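Windora Hand-Held Gripper - Set-up and Care Guide
Section 8: When a finger sticks or will not close evenly

Sooner or later most users meet a finger that lags behind its partner. You squeeze, one side comes in nicely, and the other stops short or jumps the last little bit. It is an annoying fault but usually a simple one, so please work through the steps in order before you write to us.

CAUTION: Keep your free hand well clear of the fingers whenever the power is on. A stuck finger can let go suddenly and give you a nasty pinch.

8.1 Checking the fingers

1. Put down whatever you are holding, let the grip open fully and switch off at the handle. Wait 14 seconds for the light to go out.
2. Look along both finger bars in good light. Fluff and bits of sticker backing are the usual culprits, and they like to hide where the bar meets the white housing.
3. Clear the joint with the soft brush from your kit. Please don't use oil - it creeps onto the ribbed pads and they lose their grip.
4. Check the screws at the base of each finger. Snug them up with the small driver, a little at a time, swapping from side to side. Overtightening is a very common cause of this fault.
5. Press each pad gently with your thumb. If it slides or peels at a corner, fit a new one (part 323) before going any further.

8.2 Trying it again

Choose something smooth and light that won't mind a bump. A computer mouse on its mat does very well. Move drinks and anything breakable out of reach of the tool first.

6. Switch on and bring the open fingers down so that there is one on either side of the object, with the pads facing each other.

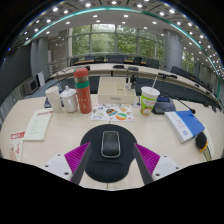

Figure 21. Fingers placed on either side of a mouse, magenta pads facing inward.

7. Close slowly. Both pads should touch at the same moment. If the mouse is pushed sideways, open up and go back to step 4.
8. Repeat 8 times without lifting, then once more with a lift of a few centimetres.

Note: If the fault code stays on after a clean run, hold the reset button until the handle buzzes.

If a finger still sticks, stop using the tool and contact Windora support with the code and your serial number. Please leave the housing closed, as the spring inside is under tension.

Guide revised May 2023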